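Guest rooms at Jenside

From December the bins in the guest rooms are emptied every morning by five. Please leave the waste basket next to the bedside table, so that we find it quickly. Food wrappers and paper slips may go in together, we sort them afterwards in the cellar. Glass goes to the crate by the stairs - up to three bottles at once, please.

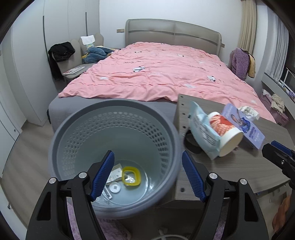 Where do I put old batteries?

Bring them to Urs Zwahlen at the reception, he keeps a box for them.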